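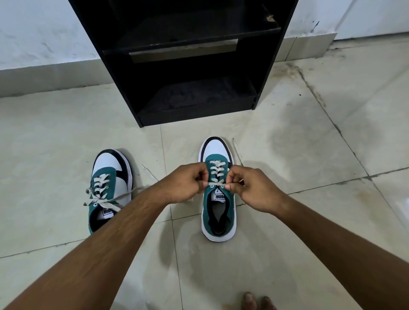 Marjatta Saarinen: I must register my disagreement with the proposal as drafted. The requirement that residents remove outdoor shoes in the shared hallways of the Beltard building would apply to visitors, delivery staff and persons with limited mobility alike. The draft makes no provision for any of them.

Home | Forums | House Rules | Search | Log In

Residents' Forum: Footwear in Shared Hallways
Posted 13 October 1999 by Wanda Escobedo

W_Escobedo
The concern is noted. Section 2 of the draft is limited to the carpeted hallways on the upper floors. The lobby and the stairs to the Oder Street entrance are excluded. Management received 38 written complaints regarding soiled carpet between April and the end of the summer, and the cleaning contract with Prusemik does not cover stain removal.

Lauri Pesonen
Would management please confirm the cost of adding stain removal to the contract? The figure given to me by telephone was $414 per visit. If that is correct, two visits a year would be less trouble than a rule that cannot be enforced.

B_Nieto
I respectfully differ. My household has removed its shoes at the door for many years and the practice is no hardship. I would, however, ask that it stop at the apartment door. Shoes left in a hallway are a tripping hazard, and the fire inspector objected to exactly this in the Melnychuk building.

Marjatta Saarinen
Mr. Nieto's point supports mine. If shoes may not be worn in the hallway and may not be left there, residents are expected to carry them from the stairs. I cannot do so with groceries in both arms.

W_Escobedo
The figure of $414 is correct. It applies to one floor only.

Lauri Pesonen
Thank you. In that case I withdraw the comparison, but not the objection. Heavier mats at the stair doors should be tried first.

V_Miettinen
I second the request for mats. The present ones are too short and slide on the tile.

W_Escobedo
Mats will be priced. The draft remains open for comment in the meantime.

Recent Topics
Laundry room hours, second notice
Bicycle storage: request for keys
Apartment 251: water shutoff
Lobby heating schedule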